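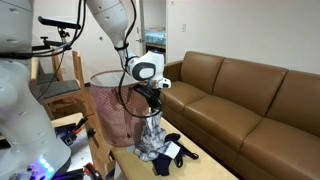
Figure 8.1 A plaid garment held above a table by a robotic arm.

Chapter 8
Putting New Genes into Crops

Plant breeding is slow. A breeder who wants to move one useful trait from a wild relative into a crop must cross the two plants, grow the offspring, pick out the ones that carry the trait, and cross them again with the crop. Each round takes a season or more. The wild parent also brings many genes that the breeder does not want, and it can take years to breed them out.

Genetic engineering starts from a different place. A single gene is chosen, copied and placed in the cells of the crop. The gene may come from a related plant, from an unrelated one, or from a bacterium. If the cell takes it up and can be grown into a whole plant, every cell of that plant should carry the gene, and it can be passed on through seed.

In this chapter we follow one case from start to finish. Zuleica Trindade and Chi-keung Hung wanted a bean that could stand up to a leaf rust common in the Clamach valley, where growers had lost much of their October harvest in several wet years. They began with 238 wild bean lines held in a seed store. Most fell ill within days of being exposed to the rust. A small group did not, and the gene behind their resistance was later found and named Javari.

Getting Javari into a farmed bean was harder than finding it. Beans are awkward to grow from single cells, and the first 500 pieces of leaf tissue treated gave no living plants at all. A change in the growth medium, suggested by Tsz-kin Peng, brought the first shoots. Section 8.3 gives the method in full, with the steps that failed as well as those that worked.

A plant that carries a new gene is still a long way from a field. It must be checked to see where the gene has landed, whether it is switched on in the leaves, and whether yield or flavour has suffered. Section 8.4 deals with these tests, and Section 8.5 with the rules that govern field trials.

Before you read on, make sure you can explain the following terms from Chapter 7: promoter, plasmid, dominant, recessive, backcross.

By the end of the chapter you should be able to:
describe two ways of moving a gene into a plant cell
explain why a marker gene is often added alongside the gene of interest
read a simple table of results from a field trial

8.1 Choosing a gene

A resistance gene is of use only if it works against the strains of disease found where the crop is grown. Rusts vary from one district to the next, and a plant that stays healthy in one valley may fail in another. For this reason the wild lines were tested against rust collected from farms in the Clamach valley itself.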